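Salad, mostly

Tuesday, September 6, 2022

I have been trying to eat a proper salad for lunch since June. I started because I was spending too much at the sandwich counter near work, and I've kept going because the allotment has given us more lettuce than we can get through.

Washing it was the part I kept putting off. I used to run each leaf under the tap and pat it with kitchen paper.
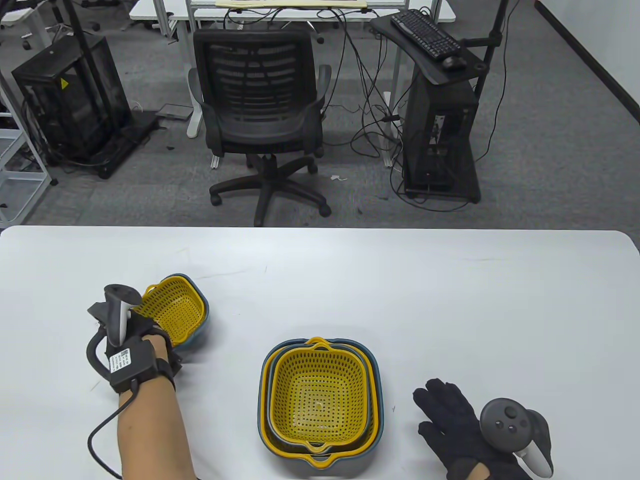
Meifang Han has the plot next to ours and grows far better leaves than I do. She told me to fill a bowl with cold water, push the lettuce under and leave it for 3 minutes. The grit sinks. Lift the leaves out by hand, as pouring just tips the dirt back over them.

I do this on Sunday evening and again midweek. Leaves keep well in the fridge in a box with a dry cloth.

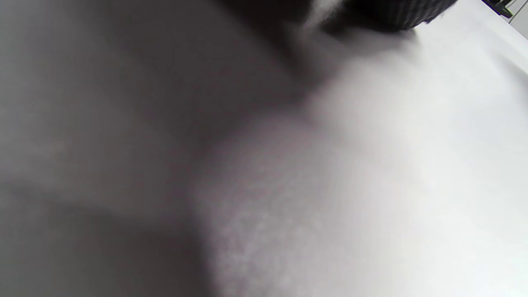
Dressing is where I've changed my mind most. I was buying bottles and now I shake oil, vinegar and mustard in a jar, then toss everything with my fingers. A hand seen very close up is all soft curves, and it bruises less than a pair of spoons.

Tomatoes have been poor this year. We got 18 ripe ones and the rest split. 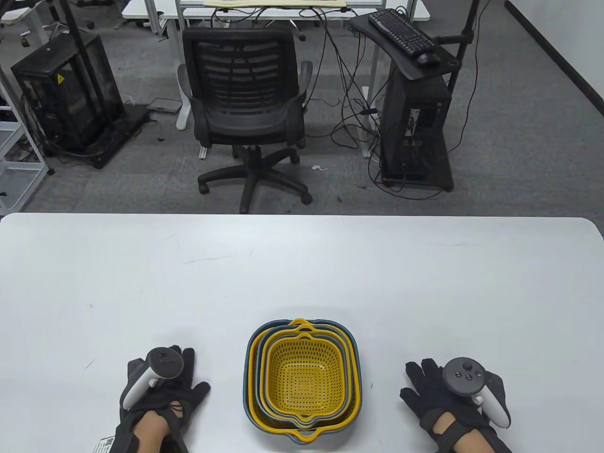 Beans did better, and I've been adding them cold. They need draining well after boiling or the dressing slides off. A square colander with small holes, like the yellow one on the inside of that stack, will hold even the short ends. I salt them once they've cooled.

Next week I'm sowing winter lettuce in the cold frame, if the slugs leave me any room.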